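Skivside House, residents' meeting
Minutes, 29 July 2024, shared bathroom on the second floor

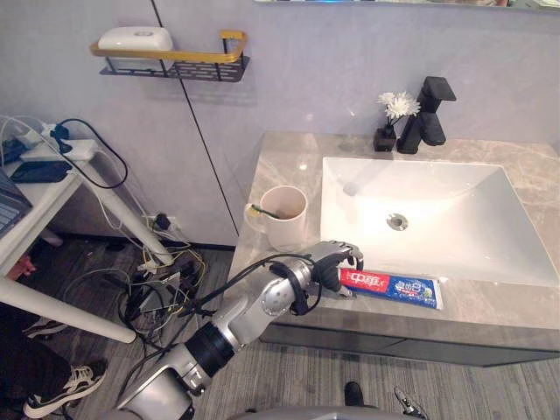 1. Washbasin and counter
The meeting agreed that the counter must be wiped every evening. Toothpaste shall be closed and kept in the mug together with the toothbrush. It was asked if the flowers can stay beside the tap. Most were in favour, so the black vase stays, and the water is changed on Mondays.

2. Tap
Two residents find that the flat handle is heavy to lift. Alent has offered to look at it for 908 kroner. The offer was accepted. The black finish must not be cleaned with vinegar.

3. Drawers
The drawers under the counter will be divided again, one for each room. Old things should be taken out before the painting starts. What is left goes into a box in the cellar for 30 days.

4. Money
There is almost 2,000 kroner left for the bathroom this year. A new mirror from Hovar was discussed, but the decision was moved to the next meeting.

5. Other matters
The window should be closed at night. The meeting ended at 19.40.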